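Notes for the tea talk, second version (the first one ran over by a mile, so I've cut the history)

Start before the slides come up. Ask who had a cup of tea this morning. Then ask who can remember what it tasted like. Wait for the laugh, don't rush it.

Right, so I'm Sidra, Sidra Malik, and I've been running the tea tastings at Lodhi for a good while now. I came to it by accident. I was meant to be doing the accounts, and then Arsalan Zaidi went off sick in June and somebody had to taste 26 samples before lunch. I was hopeless! I thought they were all brown and all nice. (Pause here.)

What I want to talk about today is the ordinary cup, the one you make at home with the kettle and whatever's in the cupboard. I'm not going to be rude about teabags. I drink teabags. I had one on the way here.

First bit is water. Fresh water in the kettle each time, please, and only as much as you need. If you live somewhere with hard water you'll know all about that skin on the top of the cup. It's mostly the minerals and the tea getting together, and a jug filter does help. Tell the story about my aunt's kettle here if people look awake. Skip it if they don't.

Second bit is heat. Black tea wants water that has only just boiled. Green tea doesn't, it goes bitter and horrid, so let the kettle sit for a few minutes with the lid up. I spent years thinking I hated green tea and I'd simply been scalding it. 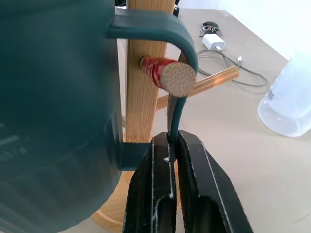 Does it matter if the milk goes in first?

With a teapot, it's up to you, and I've heard grown adults fall out over it. With a bag in the mug, put the milk in last, because cold milk cools the water down and the tea never gets going properly.

Now time. Most of us whip the bag out far too soon. Give it three or four minutes and leave it alone, no squashing it against the side with a spoon. Charoen Thongdee, who taught me most of what I know, used to set a timer and then stand with his back to the cup so he wouldn't fiddle.

Hand round the two flasks at this point, the Vovow breakfast blend first and then the Dikeck. Same water, same time. Don't say which is which. Let them argue for a bit, it's the best part of the whole thing, and Shoaib can collect the paper cups.

Storage, quickly: a tin with a tight lid, away from the cooker and well away from the spices. I once kept a lovely Darjeeling next to the cumin. Never again.

If there's time, take questions. Somebody always asks about reheating a cup in the microwave. I do it too, so be kind. The leaflets with the brewing times are on the table by the door.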